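Section 4: Collecting grasp attempts from the bin

By now you should have the arm talking to the computer and the camera bolted down (Sections 2 and 3). If the camera still wobbles when you tap the mount, go back and sort that first. I once skipped it and lost an entire afternoon's worth of attempts, and I'm still cross with myself.

This section covers the part most people actually want to get to, where the arm picks at a bin of odds and ends and the Giden logger writes down what happened each time. You'll be doing quite a lot of tidying and stirring in between. Put some music on!

4.1 Before you start

You'll need the bin, a mixed set of parts, the clamps, a roll of tape and a stick for stirring. A bit of dowel is fine, and so is an old wooden spoon.

1. Put the bin on the work surface, inside the reach you marked out in Section 3.
2. Clamp the rim at two points and give the bin a good shove. If it slides, tighten up and shove again.
3. Mark the corner nearest you with tape, so that if the bin does get knocked you can put it back where it was.
4. Run the arm slowly along all four walls with the gripper open. Keep your hand on the stop button while you do this, please.
5. Look at the cables during that slow run. They want enough slack to follow the wrist through its full turn, and they shouldn't drag on the rim.

Caution: never reach into the bin while the arm is live, even if it's only paused. A paused arm in Giden is waiting for the next instruction and may well get one. Press stop, wait for the message on the screen, then put your hand in.

Note: if your bin is bare metal, have a look at how your lamps fall on it. Strong glare on a wall can confuse the depth reading, and you'll see the arm going for things that aren't there. I usually turn a lamp to face the ceiling and that's enough. You don't need fancy lighting.

4.2 Filling the bin

People always ask me how many parts to put in, and I'm afraid my answer is "fewer than you'd like". Begin with a thin scatter, so most things are lying on the floor of the bin with a bit of room between them. Heaps can come later, once the model has some idea of what it's doing.
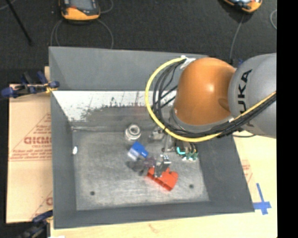
What you choose matters more than how much of it there is. Mix your materials, and mix your shapes even more. Blocky things are easy and the model will get good at them quickly, so give it some round ones, some thin ones, and a few awkward lumps that you'd struggle to describe to a friend. Shiny metal is a nuisance for the camera but you must include it, or the first shiny thing it meets in real use will floor it. We learned that one on the Calau line, where every part we'd trained on had been nice matt plastic.

Leave out anything that's heavier than your gripper's limit, anything sharp enough to nick a cable, and anything you'd be sad to see dropped.

4.3 Running a session

1. Open the logger and choose New session. Give it a name you'll recognise in May, when you've forgotten all of this. "Test" is not a good name. I have 8 sessions called "test" and no idea which of them is the good one.
2. Type in which set of parts you're using. The box is optional in the menu, but treat it as compulsory.
3. Let the camera take its reference shot with the arm parked well clear of the bin.
4. Press Begin. The arm will choose a spot, go down, close, lift, and then check whether it's holding anything.
5. Watch the first few attempts from start to finish. You're checking that the fingers stop just short of the floor and don't grind into it. If you hear scraping, press stop and raise the floor height in Settings by 3 mm.
6. Once it's running happily you can sit down, but stay in the room.
7. When the logger asks for a stir, press stop, wait for the message, and move everything about with your stick. Take your hands well away before you press Resume.

A session of 225 attempts suits me nicely. It's long enough to be useful and short enough that I still stir properly at the end. If you're tempted to carry on until you're bored, remember that bored people stir badly, and then you've got the same layout over and over with tiny changes.

Caution: if a part gets wedged between the fingers, don't pull it out with the arm live. Use Park, then Open, and if it's still stuck, press stop and ease it free by hand.

4.4 Misses are worth keeping

I can't say this loudly enough: don't delete your failures! The model needs to see a slipped grip and a finger landing on top of a part just as much as it needs the tidy picks. Early on, most of your attempts may well be misses. It feels dreadful and it's perfectly normal.

The only attempts to throw away are the ones where the record itself is wrong. For me that means:

- the camera was knocked or blocked
- somebody pressed stop halfway through
- the hold check said "empty" when the part was plainly in the fingers (or the other way round)

For that last sort, you can use Correct instead of Discard and simply change the label. The Movwood gripper is prone to it with very thin parts, where the fingers close nearly all the way and the check takes that for an empty grip. If you're using the Śliwiński fingers you'll meet it less often, though they do hang on to soft plastic a bit longer than you'd expect after opening.

4.5 How many do I need?

You can do a first training run on 500 attempts. It won't be clever, but it'll show you whether your labels make sense and whether the camera and the arm agree about where things are. Please do this early. I've known people save up attempts for weeks and only then find that their calibration was off by a thumb's width.

After that first run, look at where the arm chooses to go. If it keeps heading for the same corner, your stirring has probably been leaving parts there. Push things about more boldly, swap a few out, and record another session before you train again.

4.6 Packing up

1. Press End session and wait for the green tick. Closing the window early loses the last block of attempts.
2. Park the arm and switch off the drive.
3. Hang the handheld controller up, or at least put it somewhere it won't be trodden on.
4. Check the cable ties at the wrist. They loosen with all that turning, so replace any that look tired.
5. Copy the session folder to your second disk.

Section 5 deals with sorting your sessions into training and checking sets. Keep your parts notes handy, as you'll want them for that.

Last revised 22nd November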